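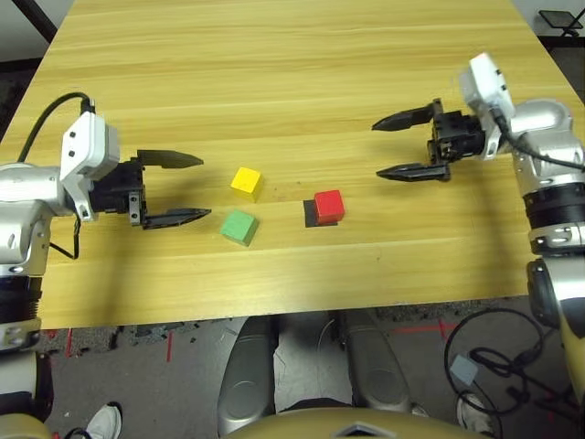 ホーム 掲示板 新着 検索 ログイン

当サイトではCookieを使用しています。閲覧を続けると同意したものとみなされます。

家事・現場の自動化 > 雑談
【議論】機械はもう家事や工場の細かい作業ができるのか
投稿:Noreen Abbasi 水曜日 21:14

1 Noreen Abbasi
積み木をつかんで決まった場所に置く、っていう両腕の作業、みなさんどのくらい見てますか?私は最近すっかりハマってまして、昨日もBrukudbyの公開記録を夜中まで読んでました(寝不足です)。木の机に色つきの立方体を何個か置いて、指が二本の平行グリッパーで取る。それだけなのに、読み出すと止まらない!
で、本題です。あれができるなら、洗濯物たたみや食器の片付けまであとどのくらいだと思いますか。私は「思ってるよりずっと近い」派です。Brukudbyの記録だと、ブロックの移動を1,136回やって失敗が124回。去年の同じ記録とは比べものになりません。

2 Gunther Albers
去年よりいいのは認める。でも124回失敗する食器洗いは困るぞ。うちの皿、一週間もたない。

3 Laiba Ansari
>>2
積み木は落としても割れないので、その分速く動かしてるんだと思いますよ。慎重にやらせれば数字は変わるはず。

4 Gunther Albers
>>3
「はず」で皿は守れない。それに立方体っていちばん親切な形だろう。面が平行で、二本指でどこから挟んでもだいたい何とかなる。茶碗は違う。濡れた茶碗はもっと違う。

5 Uzma Bajwa
部品の仕分けをやってる者です。Platdenのラインで小さいブラケットを箱に移す工程を半年見てきました。
現場の感覚だと「もうできる」と「まだ無理」が同じ机の上に同居してます。向きが揃ってる部品なら一時間に600個、昼休みも関係なく進みます。これは本当にすごい。最初に見た日は自分の持ち場に戻るのを忘れました。
ところが箱の底で二つ絡んだ途端に止まる。人間なら振って外すだけなんですけどね。あの「振って外す」を教えるのに、うちの担当は三週間かかってます。

6 Noreen Abbasi
>>5
三週間で教えられるんですか!そっちに驚きました。

7 Uzma Bajwa
>>6
振るところまでは。外れたかどうかの判断がまだ怪しくて、外れてるのに延々と振ってることがあります。見てるとちょっと応援したくなる。

8 Natalina Carbone
積み木の話に戻していいですか。私はあれ、かなり本質的な作業だと思ってます。
机の真ん中あたりに固まって置いてあると、隣のブロックに触らないように指を入れないといけない。指の太さと隙間の勝負です。少し斜めに置いてあるだけで手首の角度も合わせ直し。しかも左右に腕があるなら、どっちの腕が行くかを決めて、もう片方は邪魔にならない所で待たせておく。台所でやってることと中身はあまり変わらないですよ。調味料の瓶が並んだ棚から一本だけ抜くのと同じ。

9 Laiba Ansari
>>8
わかります。それと、置き場所の目印があるとないとでも全然違います。黒っぽい四角いパッドみたいなものを一枚敷いて「ここに赤」と決めておくやり方だと、結果の良し悪しが誰にでも言える。家の中にはその目印がないんですよね。「いい感じの所に置いといて」が通じるかどうか。

10 Gunther Albers
「いい感じの所」は私にも通じない。妻に毎回直される。

11 Noreen Abbasi
>>10
笑いました。じゃあGuntherさんも失敗率124/1,136くらいで。

12 Gunther Albers
>>11
もっと悪い。
まじめに書くと、私が引っかかってるのは腕より周りのことだ。家の床にはコードが這ってるし、猫もいる。作業場なら床に赤いテープでも貼って「ここから先は入るな」で済むが、居間にテープは貼れない。机の上で何がどれだけうまくいっても、そこが片付かないと家には来ない。

13 Natalina Carbone
>>12
そこは同意します。ただ、家に来る形が人型の両腕とは限らないと思ってて。流し台に固定の腕が一本、とかでも私は喜んで買います。

14 Laiba Ansari
>>13
えっ、私は断然両腕派です!タオルは片手だとたためないので。
Grullumの展示でタオルたたみを体験させてもらったことがあるんですが(操縦する側です)、二本指であの柔らかいものをつまむの、自分でやっても難しい。角を探して、つまんで、引っ張ったらもう片方の角がどこかに行く。二十分やって二枚。腕がパンパンになりました。でも二枚目がきれいに重なったときの嬉しさといったら……帰りの電車でずっとその話をしてました。

15 Uzma Bajwa
>>14
操縦、一回やると見方が変わりますよね。指先の感触がほとんどないまま目だけで合わせるので、機械が手前で迷ってる動きの意味がよくわかるようになる。

16 Gunther Albers
>>14
二十分で二枚。それを学習させた結果は二十分で何枚なんだ?

17 Laiba Ansari
>>16
その場で聞きました。同じ大きさのタオルなら人が操縦するより速いそうです。枚数までは教えてもらえず。大きさが混ざると遅くなる、とも言ってました。

18 Natalina Carbone
McKinnonの勉強会でもデータの話が出てました。あちらは布の課題で操縦の記録を700本集めて、うち半分近くを「人間の迷いが入ってる」と捨てたそうです。もったいない気もするけど、捨てたほうがうまく動いたと。

19 Uzma Bajwa
>>18
うちは逆で、失敗してやり直した記録をわざと残してます。絡んだ部品はそれで良くなりました。きれいな手本だけだと、ずれたときに戻れない。

20 Natalina Carbone
>>19
面白い。布と金属部品で違うのか、単に捨て方の問題なのか。次の集まりは11月なので聞いてきます。

21 Noreen Abbasi
みなさんありがとうございます、予想より濃い話になって嬉しいです!
いったん整理すると、Guntherさんは「家は無理」、Uzmaさんは「揃ってればもうできる」、Laibaさんと私は「近い」、Natalinaさんは「形による」で合ってますか?

22 Gunther Albers
「家は無理」とは言ってない。「うちの皿はまだ触らせない」だ。洗濯物ならやらせてもいい。靴下から頼む。

23 Uzma Bajwa
靴下は左右を合わせる作業が入るので、ブラケットより難しいと思います……。

24 Gunther Albers
>>23
じゃあ全部同じ色の靴下を買う。

25 Laiba Ansari
>>24
それ、現場でいう「部品の向きを揃える」と同じ発想ですよ。Guntherさん、すっかり導入する側の考え方になってます!

26 Noreen Abbasi
>>20
11月の報告、ぜひこのスレにお願いします。私はBrukudbyの記録の続きを読んで、失敗した分の内訳が載ってたら貼りますね。つかみ損ねなのか、隣を倒したのか、そこが知りたいので。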